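Household Textiles, evening course
Notes for session 4: bed linen, and why yours goes bobbly

Hello all. Typed up from my scribbles, so forgive the order. Iman Zerouali asked me to put the bit about thread count in writing, and I've stuck it near the end where it belongs.

We started with fibre. Cotton swells when it gets wet and goes back when it dries, and every time it does that it loses a little fluff – that's your tumble dryer filter. Polyester hardly swells at all. Mix the two and you get a sheet that creases less and dries quickly, but the cotton breaks into short ends and the polyester hangs on to them. Those are the bobbles! Pure cotton makes them too, they just drop off sooner.

Then weave. Percale is one over, one under, and feels crisp. Sateen floats several threads over one, so it's smoother and a bit shinier, and it snags if you so much as look at it with a rough heel. I like percale, Viktória likes sateen, and we argued for far too long about it (sorry).

After the break we did colour. Pigment printing sits on top of the cloth, held there by a binder. Reactive dye goes into the fibre and bonds with it. Rub a damp white hanky on a dark bit of the pattern and see what comes away. 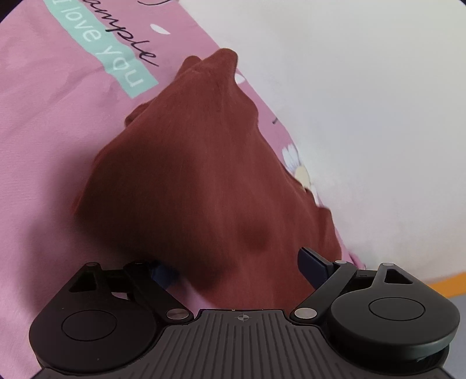
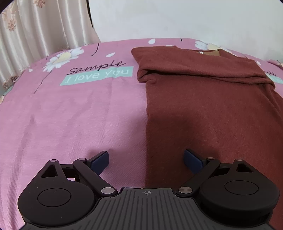

Pigment prints can feel slightly stiff when new, and they wear first where you rub them most, at the shoulders and along the top hem. Wash them inside out at 40 or below and go easy on the powder. Reactive prints will put up with a good deal more. With either, bleach is asking for trouble.

Right, thread count. It's the number of threads in a square inch, both directions added together. A good percale needs nothing like 400. Once the numbers get very high, somebody has usually counted each strand of a twisted yarn separately, and you're paying for arithmetic. Feel the cloth, hold it up to a window, look at how even it is.

For next time, please bring one old pillowcase you don't mind cutting up, a label you can't make sense of, and a magnifying glass if you own one. Santeri has offered to bring the linen his gran wove, so come early if you want a proper look. Reading is the chapter on finishes, though you can skip the chemistry box.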